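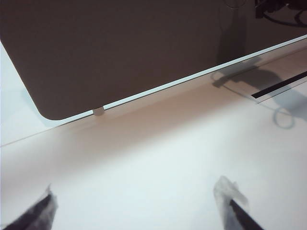 I've wanted to stock a proper vinyl copy of Charoen Boonchu's Khamphan ever since a customer played me a wobbly cassette of it in the shop, and now Brudano have gone and done it, as a double LP, with the whole thing taken from the original reels. It's a lovely object as well. The outer sleeve is a dark, matte brown, very close to that taupe panel with the thin pale strip along its edge, and if you like your records plain and serious-looking you'll be happy with this one before you've got it out of the bag. No hype sticker, no gold foil, just the title in small cream letters on the spine.

Reading time: 2 min

So what is it? Khamphan is mostly organ and electric phin (a Thai lute, if you haven't met one), with a drummer who sounds as if he'd been listening to a lot of soul singles and a bass player who is clearly having the time of his life. There are eight tracks. The shorter ones are dance tunes and would go down well at any party where people still dance, but it's the long ones I keep going back to. The second side is a single piece that starts as a slow walk and ends up somewhere between a temple fair and a roller disco - I had to sit down after it the first time.

Boonchu plays the organ himself and sings on three of them. He isn't a big singer. He sort of talks the tune and lets the organ finish the sentence, which I love, though I know one or two of my regulars find it a bit much over four sides. If that's you, start with side three, it's all instrumental!
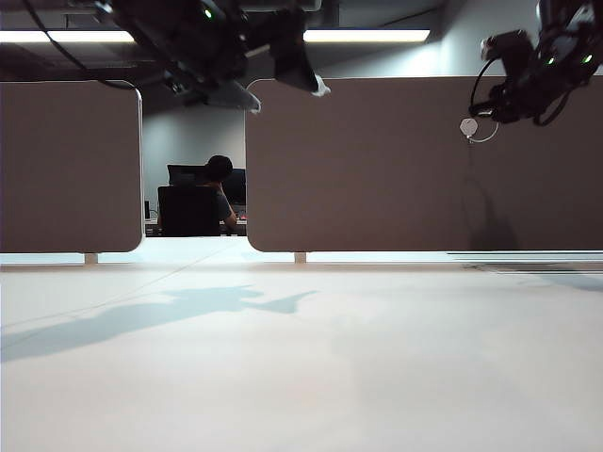

White tabletop with the brown dividers along the far side.

What you get

Khamphan, double LP, black vinyl
Brudano catalogue number 3575
Plays at 33, both discs
Matte brown gatefold sleeve, poly-lined inners
Folded insert with lyrics in Thai and English
Download code (WAV or MP3)

We've had 198 copies sent over, split between the Garkville shop and the one in Raltdale, and when those are gone I don't know if there'll be a second pressing. Brudano are a bit vague when I ask. They did say they'd "see how April goes", and I've decided to take that as a maybe.

How it sounds

Quiet! I mean the surfaces, the music certainly isn't. I've played my own copy on the nice deck at home and on the battered one behind the counter, and it tracked fine on both, with a bit of crackle on the run-in to side one and nothing I noticed after that. The bass is big without going woolly. The organ used to be a sort of honk on the tape copies going round, and now you can hear the speaker spinning and the clack of the keys in the gaps. There's a cough near the end of side two, which has been left in, and I'm glad.

Cymbals are on the bright side. If your cartridge is a bit toppy you might want to nudge the treble down a notch. Mine is and I did.
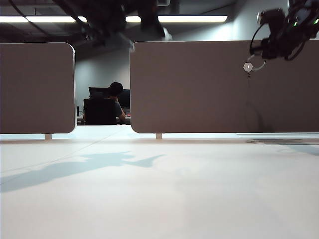
The long piece on side two was recorded on two reels, with a tape change in the middle, and every bootleg I've heard makes a mess of the join. There's usually a clunk, or a fade that has no business being there, or on one horrible CD-R the same four bars twice. On this pressing the join is a bit like the seam running across that white tabletop, very thin and very faint, and easy to miss unless you go looking for where the two sections meet. Headphones on, you'll catch a tiny shift in the hiss, just before the drums double up. After that you're away and the organ solo carries on for another age.

The gatefold has a long essay inside, which I haven't finished, and a couple of nice studio snaps of the band looking very young and very tired. The English lyrics are a bit stiff in places but I was pleased to have them at all, having spent years thinking the title track was a love song. It's about a bus.
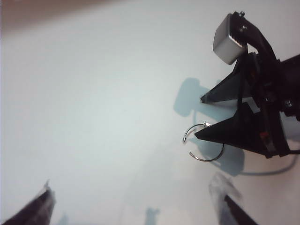 Frans Bosman wrote to me after his copy arrived to say that the running order is different from the old cassette, with the title track moved from the end to the start of side one, and that he'd have kept it where it was. Fair point. I've got used to the new order, but if you grew up with the tape you may want to play side four first and see how you get on.

Postage and collecting

Sent in a stiff mailer with the discs outside the inner sleeves, so you don't get split seams - tell me in the order notes if you'd prefer it sealed and I'll leave it alone. Orders in before 2 in the afternoon normally go the same day. You can collect from Garkville or Raltdale for nothing, just bring the order email. Raltdale has fewer copies, so ring first if you're making a trip of it.

If yours turns up warped, drop me a line and I'll swap it while I've still got some to swap.

Last updated: April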